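Shelf and Bin Log (Wullham storeroom)

We use cookies to remember your display settings. By continuing to browse you accept our cookie notice. Manage preferences

Status: in use, still growing. Last tidy of the files: February.
Maintainer: Haris Satti

What this is

A written log of where things get put. Every row is one item or one batch of like items, going onto a shelf, coming off a shelf, going into a bin or coming out of one. There are 1,376 rows so far, and I love every one of them, even the badly spelled ones from the first week.

It covers the Wullham room and the overflow from Bondumton, which arrived in cartons with hardly a label between them. If you've ever opened a box marked "misc" and found another box marked "misc", you'll know why I wanted a log! The main interest is in the small decisions: which things get laid flat, which get stood up, what ends up in a tray and what ends up loose. Those choices are made in seconds and usually vanish. I wanted to keep some of them.

What's in the folder

log.csv — the main table, one row per move
words.csv — the list of allowed words for items, places and positions
rooms.txt — short notes on Wullham and Bondumton
changes.txt — what I fixed and when
old/ — the first attempt, kept for sentimental reasons

The main table has 18 columns. Most people will only want item, from, to, position and note. The rest are things like row id, who typed it, and a checked flag that is either yes or blank. A blank means it hasn't been looked at twice yet; it doesn't mean it's wrong.

Positions

Position is my favourite column and the one that took the most arguing over. There are seven allowed words:

flat — the largest face is down
on edge — stands on its thin side
upright — longest side points up
leaning — would fall over without the thing beside it
nested — sits inside another of the same kind
stacked — sits on top of another
loose — none of the above, or can't tell
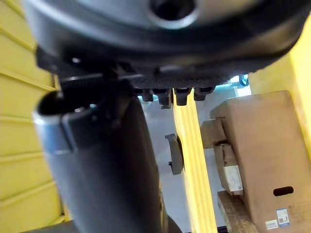 Leaning and on edge overlap, and the overlap is where most of the fiddly rows live. A disc is the classic case. Laid down, it's flat and there's nothing to discuss, but the same part stood on its rim could fairly be called either word depending on how much you think its neighbour is helping. The grey disc up against the narrow yellow bar is the sort of thing I mean: you see it edge-on, touching the bar, and two sensible people will type two different words. The rule I settled on is that if it touches something at the side, you write "leaning" and name the something in the note. It's a blunt rule. It does mean that a search for "leaning" finds all of them, and you can sort out the borderline ones yourself.

Small knobs and pins don't change the word. If a disc has something poking out of the side, it's still a disc, and the position still goes by the main body. Put the pin in the note if it affects how the part sits.

Nested is only for like with like. A tray in a tray is nested. A carton in a bin is not nested, it's simply in the bin, and its own position (flat, on edge and so on) is given as if the bin weren't there. I got this wrong for a long stretch of the early rows and had to go back through them with a cup of tea and the radio on. Most enjoyable evening of the project, to be fair.

Places

Places are written from big to small: room, then furniture, then level. So "wullham / yellow shelf / top". Levels are named top, middle, lower middle and bottom. I tried numbers first and it was a disaster, half of us counting up from the floor and half counting down from the ceiling, so words it is.

Bins are places too. They get a short name in words.csv and keep it wherever they're moved. Cartons only count as places when something is being put into them or taken out. Otherwise they're items, same as anything else. A carton can be an item in one row and a place in the next, and the table copes with this perfectly well even if it makes people frown.

"Floor" is allowed and there's no shame in it. Plenty gets set down on the carpet halfway through a job. Please write "floor" and add a word about what it's near, e.g. "floor, in front of bin". A row that says only "floor" is no help to the next person hunting for the thing.

Items

Use the plainest word that would let a stranger pick the thing out. Tray, carton, block, disc, rod, bag, panel. Colour goes in front if it helps, and it usually does: "black tray" is a much better row than "tray". Don't guess at materials. If you aren't sure something is metal, call it silver-coloured and move on. I've also asked people not to write down what a part is for. We had one small square block entered as a foot, a spacer and a stopper on the same afternoon, and it was the same block.

Bags are items, even scrunched up ones. I know they feel like rubbish, but a clear bag on the floor usually belongs to something that was unpacked near it, and more than once a logged bag has led us straight to the missing bits. Log the bag!

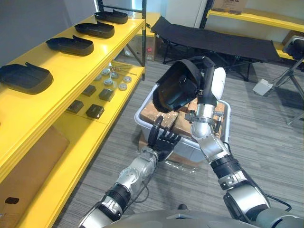 Batches are the other thing to get right. When several matching items end up on the same level, one row will do, with "batch" in the item column and the arrangement in the note. "In a row" and "scattered" are the two most useful arrangements, with "cluster" for small round parts that end up in a group. If one item in a batch has a different position from its mates it gets its own row. Yes, this is a nuisance with trays. Please do it anyway, I read those rows with real pleasure.

Things that are being held when you write the row are a special case. The "to" column stays blank and the note says "in hand". Fill in the "to" later as a fresh row. Don't edit the old one. I'd much sooner have two short rows than one tidy row that pretends the middle bit never happened.

How rows get checked

A second person reads the row with the item in front of them, or with a picture if the item has moved on, and sets checked to yes. So far 1,031 rows have been through this. The unchecked ones lean heavily towards Bondumton, where the cartons were emptied faster than anyone could type, so if you're comparing the two rooms please filter on checked first or you'll get some very odd answers.

Where two people disagree, the first word stays in the position column and the second goes in the note after a slash. I don't pick a winner. The disagreements are one of the best bits in the file, and if you only look at one thing, search the notes for a slash and read down.

Known problems

The early rows use "crate", "box" and "carton" for the same thing. I've changed the ones I could be sure of to "carton". The rest are as typed.

"Middle" and "lower middle" were mixed up for a while. Rows affected have "level?" in the note.

Cardboard that's been flattened is logged as "panel" in Wullham and "flat carton" in Bondumton. I keep meaning to fix this. A panel stood against a shelf should be "leaning", and the level it's on goes in as usual.

The old folder has its own word list, made before the Ospina cartons were split up, and it doesn't match the current one at all. Please don't join the two tables. Someone did, and spent a long while looking for a shelf that had never existed.

The word "Skovonine" turns up in a handful of notes. It was our name for the blue sorting tub, which has since cracked and gone. I left the rows in. Good tub.

What it's good for

Planning shelves, first of all. I laid out the second Bondumton shelf from this table, with the flat and nested things up top where you can slide them out, and it's been a joy to use. People have also used the notes for writing packing lists, and the disagreement rows make a lovely warm-up if you're training someone to label by position.

It's no good for stocktaking. A thing that moved a lot has a lot of rows and a thing that sat still has one or none, so adding up rows tells you how busy an item was and nothing about how many there are. It has no weights or sizes either. I'd happily take a weights column if anybody has the patience and the scales.

Adding rows

Copy the last row, change what needs changing, and leave checked blank. New words go in words.csv first, with a line saying what you mean by them. Typos are welcome, I'd rather have the row. If you're adding a whole new room, write a paragraph for rooms.txt as well: what the furniture is, what colour it is, which names you're using for the levels.

Corrections to me, Haris, with the row id in the subject line. If you think a "leaning" should be an "on edge", say so and I'll add your word after a slash.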